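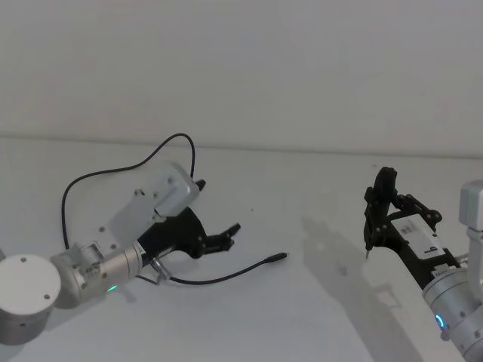 Figure 6.1 White tabletop, white wall, and a thin black cable with its plug lying on the surface.

Chapter 6
Starting With the Surface

I spent my first February at the Toft workshop convinced that a work table was just the thing you put your work on. I piled it up, pushed the piles to the back, and then wondered why I kept losing screws. It took me an embarrassingly long time (and one very long afternoon on my knees with a flashlight) to start thinking about the table itself.

So this chapter is about tabletops: what color they should be, what sits behind them, how much of them you need to keep clear, and what to do about cables. It sounds dull, I know! But I get more mail about this chapter than any other, and most of it begins with somebody telling me what they dropped.

By the end you should be able to:
Pick a surface color for the kind of small parts you handle.
Mark out a clear middle and keep it clear.
Trace a loose cable from plug to fitting before you move anything.

Why I like white

Look back at Figure 6.1 and find the black plug. You probably had it in a second, because dark things show up so well on a pale top. Now find the line where the table meets the wall. That's harder - it's only a faint seam, and when I'm tired I misjudge where my table stops. At Toft we ended up running a strip of gray tape along the back edge, and I've done the same at every table I've set up after that.

White has its troubles too. Silver parts don't stand out nearly as well as black ones, and every speck shows. If you work mostly with bright metal, try the dark mat from the Lusora exercise at the end of the chapter and see which you prefer. I go back and forth.

The clear middle

My rule is to leave the middle of the table for the job in hand. Tools and spare parts go to the sides, and anything on the surface that isn't part of the job gets moved before I begin. My own table is 49 inches wide and I still manage to crowd it, so please don't think a bigger one will save you.

Try this now, with whatever table you're reading at. Slide everything out of the center, then put back only what you need for the next ten minutes. Write down what stayed off. We'll use that list in Section 6.2.
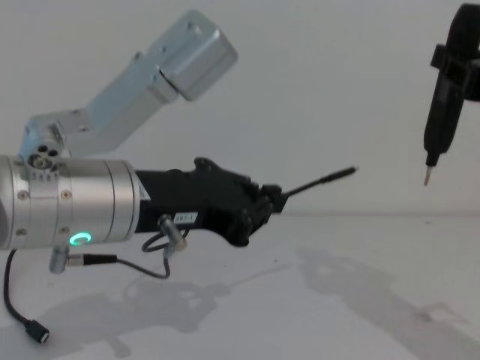
6.1 Cables and where they end

Before you tidy a cable, find both of its ends. Put a finger on the plug and follow the cord back with your other hand, going slowly where it passes under something. If the plug is lying loose, leave it loose until you know what it belongs to. I label mine at both ends with a scrap of masking tape, and I write the label before I stick it down - my handwriting on a cord is terrible.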